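5 Recording demonstrations in simulation

5.1 Before you start

This section covers the recording of pick-and-place demonstrations in the Rumumora simulator, using the wrist view. Set-up of the hand controller is dealt with in section 4. Recording on a physical arm is dealt with in section 7.

You will need:
a licensed Rumumora workstation
a paired hand controller
a task file supplied by your project lead
at least 51 GB of free disk space on the recording drive

Note: Task files written for Stiltirska releases before August will open, but their object positions are not read correctly. Convert them first (see 9.2).

5.2 Starting a session

1. Open Rumumora and select Record > New session.
2. Enter your operator code. Do not use your name.
3. Load the task file. The task sentence is shown at the top of the control panel. Read it in full.
4. Set the episode limit to 900 steps. Longer episodes are rejected at upload.
5. Select Wrist in the view list and leave the overlay off. Overlay marks are written into the stored pictures.
6. Press Home. Wait for the status line to read READY.
7. Open the gripper fully and check that both fingers can be seen in the wrist view.

Caution: Do not change the wrist view offset between episodes. A set recorded with two offsets cannot be repaired and must be discarded.

5.3 Recording an episode

1. Press Shuffle to draw a new layout. Objects may be placed close together or partly outside the wrist view. Such layouts are valid and must be kept.
2. Press and hold the record button for one second. The counter starts at zero.
3. Move the gripper towards the target object at an even speed. Avoid stopping in mid-air. Pauses of more than 9 steps are marked by the checker.
4. Turn the wrist to line up the fingers with the narrower side of the target before lowering.
5. Lower, close and lift. Release the trigger only when the object is over the goal area.
6. Press the record button once to end the episode.
7. Mark the episode as Success, Failure or Void.

Use Failure when the task was attempted and not completed. Use Void for controller faults, wrong task files and accidental starts. Failure episodes are stored and used in training; Void episodes are deleted overnight.

5.4 Checking the wrist view

Step through the stored pictures of the first episode in each session before going on. Both fingers should be visible, and the label on the target, where it has one, should be drawn without flicker from one picture to the next. Fine print may be too small to read at the stored size. This has no effect on the checker.
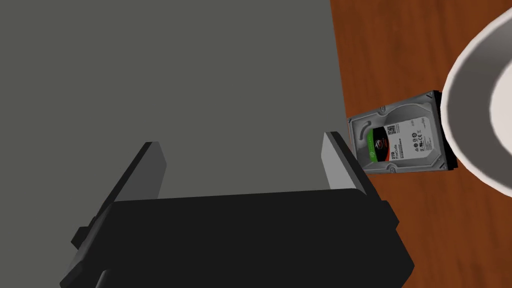

Figure 5-3. Wrist view with gripper open. Hard drive beyond the right finger, bowl at far right.

If a finger is missing from the view, close the session, reload the Parnard gripper model and repeat 5.2 from step 5.

5.5 Saving and upload

1. Select Session > Close. The checker runs automatically.
2. Correct any missing outcome marks.
3. Select Upload to Zein. Keep the workstation on until the transfer log shows DONE.

Error 381 means that the task sentence and the task file do not match. Do not edit the sentence by hand. Send the session number to Kha Quách and wait for a new file.

Requests to reopen a closed session go to Leopold Schnyder.

Section last revised 24 May 2023.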